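Nullell Hand Controller
Teach a robot by doing the job yourself

Pick up the Nullell, squeeze the trigger, and the gripper on the other side of the room (or in the simulator) closes with you. We love how quickly people take to it. Most are opening cupboards in their first session – and then asking for a harder door.

The controller tracks your hand in all directions, including the small wrist turns that doors and taps need. Every run is saved as one demonstration, with arm movement, gripper opening and camera view kept in step. Don't like a run? Hold the side button and it's gone.

What you get
Hand controller, 200 g
Desk stand and charging lead
4 spare trigger springs
Treria recording software, with the Kashindye set of practice rooms

The practice rooms come with 1,176 ready-made demonstrations, so you can watch a good one before trying your own. Peninah Obura recorded most of the door tasks, and her slow, steady approach to a knob is well worth copying. 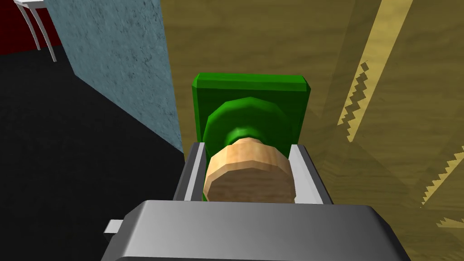
Gripper closed on the knob, simulated view

Works with Idham arms straight out of the box. Left-handed version available from December.

Price: £1,686 including delivery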